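Daithí Moriarty é o novo diretor do laboratório de imagem da Plendham

Pois é, saiu hoje, terça-feira, 10 de junho de 2025, e eu já andava a roer as unhas há semanas: o Daithí Moriarty vai mesmo dirigir o laboratório de imagem biomédica da Plendham! Toma posse em setembro e fica com uma equipa de 14 investigadores, mais os doutorandos que conseguir convencer (e convence muitos, digo-vos eu, que fui às aulas dele).

Para quem não o conhece, passou os últimos anos em Grustgate a trabalhar em ressonância magnética rápida, daquela que poupa às crianças o suplício de ficarem imóveis dentro do tubo. Foi lá que nasceu o Flura, o programa de reconstrução de imagem que já usei em dois projetos e que me salvou o verão passado.

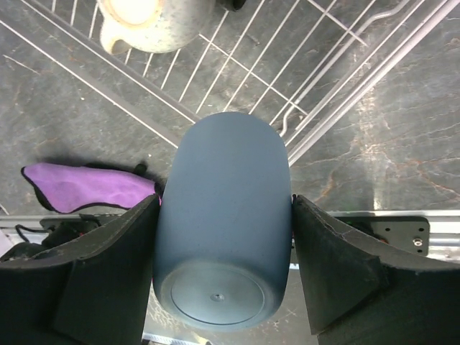 O concurso teve 115 candidaturas, o que me deixou de boca aberta, e a cátedra vem com uma bolsa da fundação Ó Gríofa para comprar equipamento e contratar gente. Perguntei-lhe por telefone qual era a primeira coisa que ia fazer e ele riu-se: "Arranjar uma secretária que não abane."

A aula inaugural é aberta ao público, no auditório grande, com 100 lugares reservados para estudantes. As inscrições abrem na página do departamento no início de setembro. Eu vou, claro, e guardo lugar a quem me avisar com tempo.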